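Equipment planning > Budgets
3 min read
June 16, 2022 | By the Bidbridge purchasing desk

How to budget for a surgical robot training bench

Start with the work, then price the parts that touch it. On a suturing bench those are the instruments, the practice material and the thread, and all three need their own budget lines.

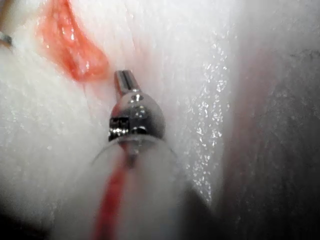

Umik Skills Laboratory - Equipment Planning Group

1. List the instruments by type. Ask each supplier how many uses an instrument is rated for, and divide the price by that number. Our May quotes came from Panasiuk and Tiltach, and only one gave a price per use.

2. Work out your sessions. We plan for 80 a year and order practice material for 98, which leaves room for spoiled pieces.

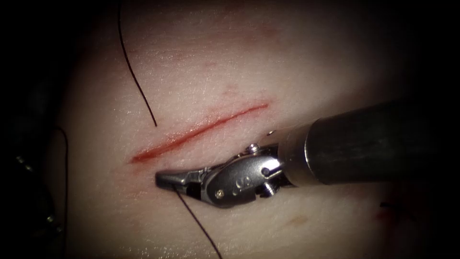 3. Put thread and practice material under consumables - not under the capital bid. Finance will ask for them to be moved if you don't.

4. Price the cameras and lights separately. They are often quoted as one item, and a repair to either can then mean paying for both.

5. Get service cover in writing for at least 2 years. Check who pays for carriage.

Send the finished sheet to Finance with both quotes attached.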